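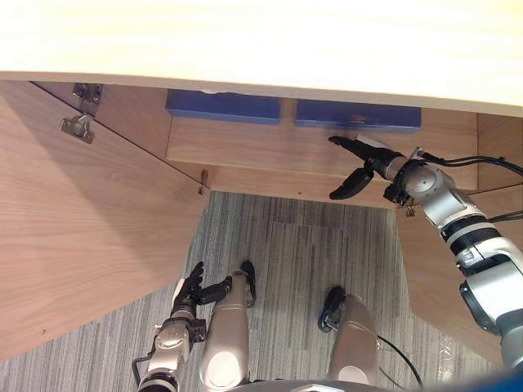
Student projects > Robotics > Threads

Drawer thread, Ullarside robotics club

1/ Our club project this term is getting a humanoid to open and close things in an ordinary desk. Doors, drawers, latches. I'm going to post notes as we go, mainly so the people joining in March have something to read.

12 replies · 41 likes

2/ The desk is harder than the lab bench we used before. The drawer sits well back under the top, so the arm has to come in low and from the side. If you plan a straight line from the shoulder to the drawer, you plan it through the desktop.

3/ The drawer has two dark blue panels along its upper edge. We go for the right-hand one with the right arm. One finger reaches to the lower edge of the panel and the thumb stays curled underneath. We tried a full grasp in simulation first and there wasn't room for it.

4/ Left arm stays low and out of the way with the fingers open. It has no job in this task. Early on we let the planner choose where to park it and it kept choosing somewhere awkward, so now it has a fixed pose and we leave it alone.

5 replies · 19 likes

5/ The cabinet door on the left is kept open for these runs. Door and drawer are separate tasks in our list and we're not joining them up until each one works on its own.

6/ A trial is 90 seconds. If the drawer hasn't moved by then, it's a fail and we reset. Huguette Cloutier wanted longer, I wanted shorter, and 90 was already in the script.

7/ We do 30 trials in a session. Last session 17 of them counted as a success, meaning the drawer came out far enough to get a hand in. The others were mostly the finger slipping off the edge. A few were the arm stopping short because the depth reading was wrong.

23 replies · 88 likes

8/ On the depth readings. The front of the desktop comes out very bright in the head camera and the space underneath is much darker. The exposure settles on one or the other. We've locked it for the darker part and accepted that the desktop edge washes out. We know where the desktop is.

9/ Someone asked whether the carpet matters. A bit. It's carpet tile with fine stripes, and our floor detection was picking up the stripes as edges. Nabil Rawashdeh put a blur on that part of the image and the false edges stopped. It's a two-line change and it's in the repo.

10/ Someone else asked about cables. There's a bundle along the top of the right arm. We check the slack at full reach before every session. It's on the start sheet, third line, and whoever is on the stop button signs it.

7 replies · 26 likes

11/ Software, for those who want it: the planner is our own, called Sketus, written by last year's group. The logging is Virnetico, also ours. Sketus is slow but you can read it. Virnetico has a bug where it names two files the same if you restart inside a minute, so don't restart inside a minute.

12/ We want 500 logged trials before we change the finger pads. I know several of you would like to change them now. If we swap them half way we won't be able to compare anything, and comparing is the point of the write-up.

14 replies · 52 likes

13/ Jobs for new people: one on the stop button, one resetting the drawer, one writing down what went wrong in plain words. The written notes have been more useful than the logs so far. "Slipped left" tells me more than a column of joint angles.

14/ The visit to Hjaltested is still on. They have a similar desk task running with a different hand and have offered to swap data. Bring your own laptop. Huguette has the list for the minibus and there are places left.

15/ Next up is closing the drawer. I expected that to be the easy half, but it pushes back on the wrist more than I'd like, and we're going to lower the speed before we try it on the real desk. I'll add to this thread when we've run it.

9 replies · 37 likes

Last updated: 4.30 pm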